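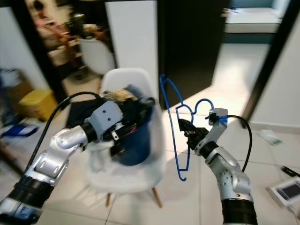 FOR IMMEDIATE RELEASE

Zaka opens booking for Clear the Chair, a home clothes-sorting service in Moladport

MOLADPORT, 11 September 2020 - Zaka, the home storage shop on Skullmont Street, is now taking bookings for Clear the Chair, a home visit for people whose clothes live on the furniture. First visits in October. Bookings by phone or at the shop counter, online form to follow once it's been fixed.

The service is for bedrooms, hallways, spare rooms, anywhere with a chair in it. The worn-once sweater goes on the chair. Then the jeans, then a towel, then whatever came off the line. A few weeks later the chair is a closet with no door and the good shirts are at the bottom. Zaka gets asked about this at the counter more than it gets asked about shelving, which was a surprise to the shop when it started keeping track last winter.

A visit lasts 2 hours and covers one room. Price is $149, including a starter pack of 50 hangers from Zaka's own Tambunan range. Hangers stay with the customer. Extra packs can be bought on the day, no pressure to.

What happens on a visit

The chair gets emptied first, piece by piece. Dirty things straight into the laundry, clean things sorted by where they'll hang or fold. Things worn once and not ready for the wash get their own spot, usually a short stretch of rail or a row of hooks. That in-between category is most of what ends up on chairs, and most storage advice skips it completely.

Anything dark and bulky gets hung early so the rest of the pile can be seen. Black clothes hide other black clothes. Leggings get lost in hoodies, one sleeve of a cardigan turns up inside another. Patterned tops are easier, they tend to get spotted and pulled out from wherever they are.

Sheets, throws and other plain cloths that have been draped over the seat are folded and moved to a shelf or bin. Items for donation are bagged and left with the customer. Zaka does not take donations away at this time.

Customers do the deciding. Staff sort, fold and hang, and will ask, but won't tell anybody to get rid of a coat.

About the hangers

The Tambunan hanger is plain plastic, comes in blue, white and gray. Smooth shoulders so knits don't snag. Hook turns all the way around, so it doesn't matter which direction it goes on the rail. The range also has a kids' size and a clip version for skirts and pants. Both are sold seperately and are not in the starter pack.

Blue has been the best seller since the range came in. A bright hanger is easy to find on a bed full of clothes and easy to see when it's empty, so laundry gets put back on it sooner. That's the shop's theory anyway.

"We had customers buying hangers and then coming back for more hangers, and the clothes were still on the chair," said a spokesperson for Zaka. "They had plenty of hangers. They wanted a hand with the first go at it. Once the pile is gone it's a lot less work to keep it gone."

Pilot visits

Zaka ran trial visits over the summer for regular customers in Skullmont and the streets behind the harbor. Feedback was good, with some changes. The first version tried to cover a bedroom and a hallway together and it was too much, people were worn out by the end and the hallway got rushed. Now one room only. The trial also included a storage bin for every customer, and this was dropped after several people said they already had bins and nothing wrong with them. Bins, baskets and hooks can still be added.

More than 2 rooms in the same home can be booked as separate visits. Same-day bookings for back to back rooms not offered for now.

How to get a room ready

Very little to do. Please don't tidy beforehand, the staff would like to see where things actually land. Leave the pile. Helpful if there is:

- a clear bit of floor or a bed to sort on
- a way to open the closet door fully
- any spare hangers in the house, all in one place
- a laundry basket, empty if possible

Wire hangers from the dry cleaner are fine to keep using for light shirts. Heavy coats should go on something wider.

Pets welcome but a shut door is appreciated during folding.

Windows open during visits please, and staff will wear masks. Customers who'd rather be in another room can leave a note of what goes where, and staff will call through with questions. Visits can be moved at no charge up to the day before.

In the shop

A sorting table will be set up near the front window through October, with the full Tambunan range on show and a free printed sheet on hanging, folding and what to do with the worn-once stuff. The sheet can be picked up wihout booking a visit. Shop hours unchanged. Gift vouchers for Clear the Chair are on sale at the counter, valid for a year.

About Zaka

Zaka sells hangers, bins, hooks, rails and shelving for small homes. The shop is on Skullmont Street, Moladport, next to the bus stop. Delivery within Moladport only.

Media contact: Zaka press desk, at the shop. Sample hangers available to press on request, please say which color.

ENDS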